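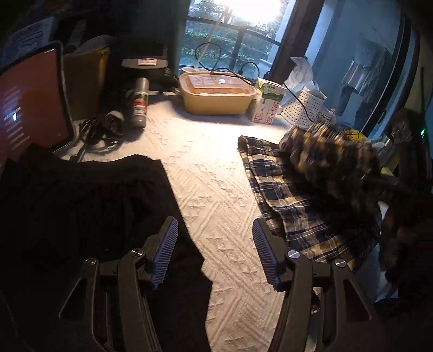
Jaws wide open over the cream cloth, folded plaid on the right, black fabric on the left.

How to Start Teaching Folds with a Hand-Held Gripper (and Keep Your Crew Happy While You Do It)

By Nuala Duggan

When we first heard at Dalisay that the folding side of the laundry was going to get some automation, the talk in the break room was all about who would be out of a job by July. I have been folding for a living a long time and I was as worried as anybody. What happened first was a good deal quieter than that. A few of us were handed grippers to hold in our own hands, and we were asked to go on folding, only with those instead of our fingers, so that the folding arm could later learn from the recordings.

I've written up how we go about it for the people at our other shop, Climach, who start next month, and for anyone else who has been given one of these tools and a short talk and then left to get on with it. You don't need to know anything about computers. You do need to know how to fold, and you already do!

Before you pick anything up

Talk about it first. I mean sit down, with tea if you can get it, and have whoever manages the floor answer three things out loud: what the recordings will be used for, who gets to see them, and how the time will be paid. Deirdre Nic Giolla, our floor manager, wrote the answers on one sheet and pinned it up by the time clock, and it did more good than the slide presentation ever did. Our recording time is paid at the same rate as the line, and it doesn't count against your piece numbers. If yours does count, say so early, before people start rushing their folds to catch up, which is bad for them and bad for the recordings too.

Also ask whether people may say no. Two of our folders did and they are still folding by hand, quite contentedly.

Choosing your cloth

Start with something medium-sized that holds a crease. A checked or plaid piece is lovely for beginners, as the lines show you straight away whether your edges are square. Leave fitted sheets for much later. (I tried one on my second day and I'd rather not discuss it.)

Black fabric is harder than you'd expect. You lose the folds in it, and so does the camera, so put it on a pale cloth where at least the outline is plain. Get a bit of practice with the lighter things before you move on to the dark ones.

Setting up the table

You'll be tempted to scrub the place bare. Please don't go overboard. The arm will someday have to cope with tables the way people really keep them, with a carton of milk and a basket at the back and a cord trailing about, and Liam Mulligan, who trains the new starters on the Pulen system, likes a table that has some life in it. What you do want is a clear strip down the middle, wide enough to lay a fold over without landing on anything.

Watch your cords. Anything loose that can snag on a jaw should be pushed to the back or the side.

Then look at the window. Strong sun coming in from the far side will wash out part of the table. That isn't a reason to stop, but move your cloth out of the glare for the fine work, like matching up corners.

The basic fold, step by step

1. Open the jaws all the way and bring them in low over the table, with the ribbed pads on either side of the edge you mean to pick up. New people nearly always come in too high and pinch at air.

2. Close gently on the edge. You want the pads to hold the cloth, so get a little more material between them than you would with your fingertips. A thin pinch slips.

3. Lift just enough to clear the layer underneath. The higher you lift, the more the cloth swings, and then you have to wait for it to settle.

4. Carry the edge across in one slow movement and lower it until it touches. Don't drop it. If you've missed by a bit, let it be missed, then make a second move to straighten it.

5. Open the jaws fully before you back away. I can't say this often enough. Half-open jaws catch on the top layer and drag your nice fold back out with them.

6. Rest a moment with the jaws open, then go for the next edge.

Fionnuala Ó Flaithearta, who has the neatest hands in the building, found step four maddening for a whole week. She wanted to flick the cloth over the way she always has, with a little snap of the wrist. The flick is beautiful, but it doesn't come through well in a recording, and she had to learn to fold like a much slower woman. It gets easier, I promise.

Moving up to the big pieces

Blankets and comforters are a different job. They bulge, they roll back on you, and one hand's worth of gripper looks very small next to all that bedding.
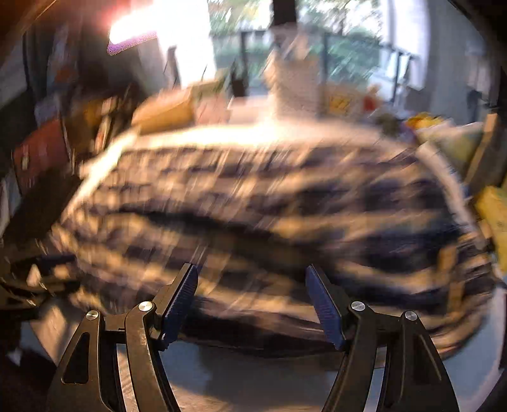 Coming in on a rumpled blanket or comforter, jaws open. Bedding this size blurs as soon as things get moving.

Work from an edge you can see. If the whole thing is in a heap, spend your first few moves just pulling a side out toward you until you find a corner, and keep those moves in the recording, as finding the corner is a real part of the job. Keep your speed down even more than you did on the small cloths. If playback is one long smear, do the fold again slower and keep the better one.

And mind your back! Leaning over low bedding with your arm out is harder on you than standing at the folding table. We change over every 15 minutes on the big pieces, and Clodagh Ó Gríofa keeps a kitchen timer in her apron so that we really do it.

Logging what you did

After each session, put a line in Plaketti with your initials, the kind of cloth, and anything odd that happened. Write down the failures as well. A dropped corner with a note beside it is useful, and a dropped corner that was quietly deleted is no good to anyone. We had 261 folds logged by the end of our first stretch, against the 2000 we've been asked for, so please don't feel you have to break any records.

What changes for the people on the floor

Less than we feared so far, and in different places. The hours at the folding table are shorter, and the hours spent checking, sorting and showing are longer. Some people miss the rhythm of the line and the chat that went with it, and I'd count that as a real loss, so we put the recording tables close enough together that you can still talk across them. The older folders have found that what they know is suddenly being asked for. For years it was only ever "faster, please," and now somebody wants to know why you turn the hem under first.

I can't tell you what next year looks like. Keep asking, and get the answers in writing where you can.

If you're at Climach and you get stuck, Liam can show you how to reset the gripper, and I'm at the second table most mornings. Bring a plaid one to practice on.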